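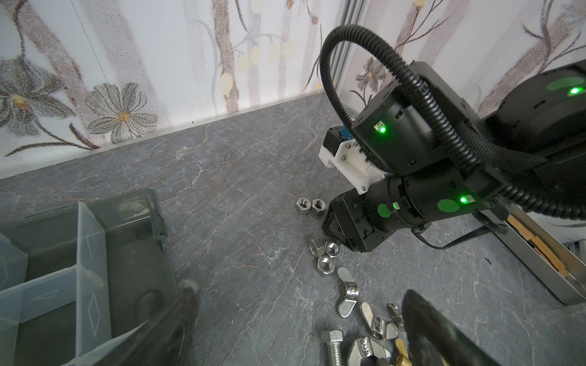
Judthorpe, 9th November

Section 3. Running the sorting demo for visitors

Read this before the doors open. Mitali Karunaratne has the long version from the April open day, ask her for it.

Before you start

1. Main power on, wait for the green lights on the arms. No lights – stop, call Iraklis Stamatopoulos.
2. Organizer lid open all the way. The arms can't do it in this version.
3. Hex nuts, wing nuts and bolts out on the gray top. Spread them a bit. Tight groups are OK but slower.
4. Keep the metal tray over on the right. Don't move it once the arms are homed.
5. Check the cable conduit on each arm moves freely. Snagged conduit = bad pick.

CAUTION: Hands out of the cell whenever the arms are live. Visitors too. Kids stand behind the tape, 60 cm back.

Running it

6. Load the Flastis program, the one named "nuts open day". Not the old Busine one, it has the wrong table height.
7. Speed to 58. Higher looks good but it drops wing nuts.
8. Press start. One run times out at 300 seconds, then the arms park themselfs.
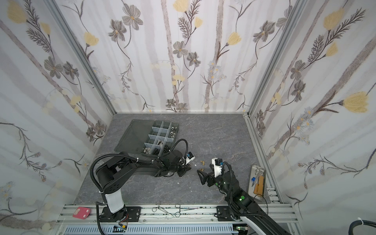 9. Let both arms park before you reset anything. Fasteners go back on the table by hand, power to the motors OFF first.
10. Wipe the top between groups. Dust and bits confuse the wrist cameras.

NOTE: If a gripper closes on nothing 3 times in a row it will pause. Press resume once. Pauses again – end the run, talk to the visitors, let Iraklis look at it after.

NOTE: People ask about the flower wallpaper every time. Say it's for training on busy backgrounds and move on, the groups are short.

Closing up

11. Park, motors off, main power off. In that order.
12. Loose hardware back in the organizer, sizes seperate please.
13. Log sheet to the Sung desk before you leave. Write down every pause, even the short ones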